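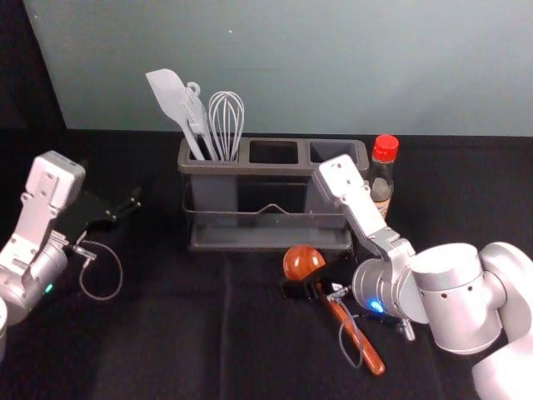
Do I need to be a good cook to take part in the Leitner home kitchen study? The study is open to cooks of any ability, provided that you prepare a main meal at home on at least four evenings a week.

Call for participants: household storage and meal preparation
February
By Fasil Yilma

The Leitner study is recruiting households in Fornska and Pundard for a written diary study of how kitchen tools and tableware are stored, used and put back. The results will be used to revise the storage chapter of the Conmont kitchen planning guide, which is issued to housing providers and fitters in both towns. The present chapter was drawn up for kitchens with a separate dining room and takes little account of open-plan flats or of households where several adults cook at different times.

We have places for 269 households. Each household takes part for 23 days, counted from the first evening on which a meal is recorded. Days on which no meal is cooked still count towards the total and should be entered as blank.

What participants do

One adult in each household acts as the diary keeper. The diary keeper completes a one-page form after the main meal of the day, stating what was cooked, who cooked it, which tools were used and where each was taken from. A second form, completed once a week, covers items which could not be found, items found in the wrong place and any changes made to the layout of drawers, shelves or worktop containers. The daily form takes less than ten minutes for most meals.

At the start of the study the diary keeper also draws a floor plan of the kitchen on squared paper, which we supply. The plan should show the cooker, sink, fridge, worktops and all drawers and cupboards, each with a number. These numbers are then used on the daily form. The plan need not be to scale, but the width of each drawer should be measured to the nearest centimetre with the drawer fully open.

There are 2 interviews, both by telephone. The first takes place before the diary begins and deals with the size of the household, the age of the kitchen and the usual pattern of meals. The second follows the return of the last form. Each lasts up to forty minutes and can be booked for any time between 9 am and 7.30 pm.

Who can apply

Applicants must be aged 18 or over and have lived at their present address for at least six months. The kitchen may be rented or owned, and may be shared with other households so long as the diary keeper has fixed storage space of their own. Households planning building work or a move during the diary period should wait for the next round.

We are short of applications from people living alone, from households of five or more and from anyone with reduced grip or limited reach. Forms are available in large print. A diary keeper who has difficulty writing may dictate entries by telephone each evening – please ask for this on the application form, as the line has to be staffed.

Households that took part in the earlier cupboard survey are not eligible. That survey returned 1049 usable forms, but it recorded storage only at a single visit and did not follow the movement of items from one day to the next.

Payment

Payment is made in two equal parts, the first on receipt of the floor plan and the second after the closing interview. A household which withdraws part way through keeps the first payment. Postage is prepaid in both directions. The rate is set out in the information sheet, along with the dates on which payments are processed.

Data and withdrawal

Forms carry a household number and no name. The list linking numbers to addresses is held separately by the study office and destroyed when the final payment has been made. Participants may withdraw at any stage without giving a reason, and may ask for completed forms to be returned or destroyed up to the date of the closing interview.

How to apply

Ask for an information sheet and application form at the study desk in Fornska library or at the Pundard housing office. Completed forms can be handed in at either place or posted in the envelope provided. Applications are dealt with in order of receipt within each household size, so a later application from a larger household may be accepted before an earlier one from a couple.

Questions about eligibility should be addressed to Châu Lã, study coordinator, by note at either desk. Please include a telephone number and the hours at which you can be reached.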